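Flindel cell – pre-session safety checklist, with my comments
Filled in November 12, 2018

I run through this list before each recording block at Clelthorpe, and I've started typing up my notes next to the items because people kept asking me what "OK with remarks" meant. Fair enough! So you get the remarks. Plan for the block was 60 demonstrations of the carrot task, arm guided by hand, everything saved for the Jivivik training set.

1. Emergency stop within reach of the operator's chair
OK. Pressed it, arm locked, released it, arm came back after the reset. The button had wandered to the far end of its cord again, so I pulled it back.

2. Arm mounting bolts, visual and by hand
OK. Paint marks still line up on all of them.

3. Speed limit set to teaching mode
OK after a change. It was still on the playback setting from whoever ran the policy last. Please, please set it back when you finish – I was about to put my hand on that wrist.

4. Cable run along the arm and around the wrist
OK with remarks. I move the wrist through its full turn both ways and watch the loop at the gripper, which is where these things like to snag. No pulling, no pinching. The loop is a bit more generous than I'd choose, and I'd like to see a second tie up by the joint. I've put it on the February service list.

5. Gripper fingers: tight, clean, open and close fully
OK. Ten cycles, no sticking. Wiped the tips with a dry cloth.

6. Table surface clear apart from the task objects
Not OK the first time through, OK later. I found a screwdriver and a coffee mug (mine, sorry) and moved both. Anything extra on the table ends up in the recordings, and then the model learns that carrots come with mugs.

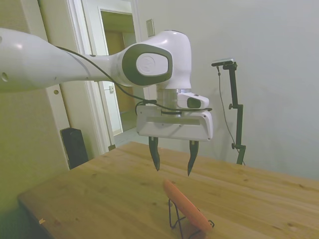

The carrot goes back on its little wire stand between takes, but don't put it back in the exact same pose each time. I know it feels tidy! We had 400 examples from the first batch that were so alike they may as well have been one, and the arm was hopeless as soon as the carrot was turned a few degrees. Turn it, slide the stand over, swap which end points at you. Just keep it inside the reach limits in item 8.

7. Stand behind the table: clamp knobs tight, cable not in the arm's path
OK. I gave the pole a good shake and nothing slipped. If you do have to move it, write it in the log, and don't mix takes from before and after under one session number.

8. Reach limits loaded and tested
OK. Pushed the arm toward each limit at low speed and it stopped where it should. The wall side feels tight to me, but it's inside the rule.

9. Doorway and walkway
OK with remarks. The door can stay open while we record, I don't mind that, but no one walks through behind the arm while it's live. A shout of "moving!" before each start works fine.

10. Floor near the table
OK. Nothing loose where the operator stands. Things leaning on the wall are fine as long as they stay on that side and you can't kick them from the chair.

11. Disk space and recorder check
OK. Count in the Coetzee folder was 1516 good examples at the start of the block. The target is 3000, so we're a little over halfway, hooray. I recorded one throwaway take, played it back, checked that the gripper signal matched the video, and deleted it.

12. Operator rested and willing
OK. I put this one in myself. Guiding an arm by hand is dull, and by the end of a long block you get sloppy and start leaning into the workspace. Swap out or take a break after 60 takes, even if you feel fine.

Result: cleared for recording, hand guiding only.

Still open: second cable tie at the joint (item 4), and a reminder label on the cabinet for the speed setting (item 3). I'll print the label tomorrow if the label maker turns up.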